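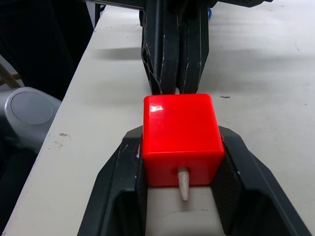 Grelthorpe Toy Library: your questions

Home
How it works
Borrow
FAQ
Find us

Do I have to live in Grelthorpe?

No. You have to be able to get to Grelthorpe on a Sunday, which the bus timetable treats as a test of character. Plenty of members come over from Edenus and manage it. We do ask for something with your address on it when you join, so bring a bill.

What does it cost?

Membership is £5 a year per household, however many children you have in it. After that each toy is free for three weeks. Big things (the play kitchen, the wooden garage, anything with a slide) carry a deposit, which you get back when the toy does.

How many toys are there?

1,243 on the shelves when we last did the stocktake. That includes 144 jigsaws, most of them complete. The ones that aren't have a sticker on the lid telling you how many pieces are gone, so you can choose your disappointment in advance.

Can I borrow more than one?

Three at a time, plus a jigsaw. Twins don't count as two households, although we admire the argument.

What if we lose a piece?

Tell us. Small bits cost nothing the first time, and we keep a drawer of spares in most colours. If you find the piece six months later down the back of the sofa, post it through the door in an envelope with the toy's number on it. An envelope with no number goes in the mystery tub, which is now two mystery tubs.
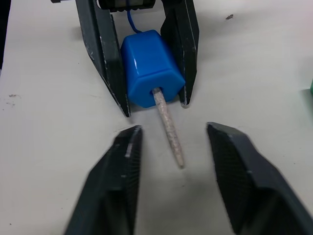 The toy's number is on the base or inside the lid. It's also on your receipt, and on the reminder email you didn't open.

And if we break it?

Toys get broken. We charge only when something has gone beyond repair in a way that took effort. Beno the ride-on donkey has had four new wheels and a replacement ear and is still booked until January.

Do I need to clean things before I bring them back?

A wipe with warm soapy water is plenty for plastic. Please don't put wooden toys in the dishwasher. Soft toys should be washed at whatever it says on the label, and if the label has been chewed off, at thirty. Dry everything before you bag it. We have opened some bags.

My child won't give it back. What now?

You can renew once, online or at the desk, unless somebody else has reserved it. After that we suggest letting the child choose the next toy before handing over the old one. It works rather well on under-fives and not at all on grandparents.

Is there anything for older children?

Yes, on the back shelves: board games, marble runs, construction sets, a telescope. The age on the box is the maker's idea. We put our own sticker next to it, based on what members tell us, and the two often disagree.

Do you take donations?

Gladly, within reason. We can use toys that are clean, working and have all their parts. We can't take anything with a cut or frayed lead, cot mattresses, car seats, or teddy bears. We have 478 soft toys and they are starting to look organised.

Where do I park?

Behind the Morgan Hall, in any space that isn't marked. The front is for the chemist's customers, and the chemist can see you.

When are you open?

Sundays, 10am to 1pm. Returns can go in the green box by the side door at any time, as long as they fit. If yours doesn't fit, please take it home again. Leaving it beside the box in the rain still counts as late.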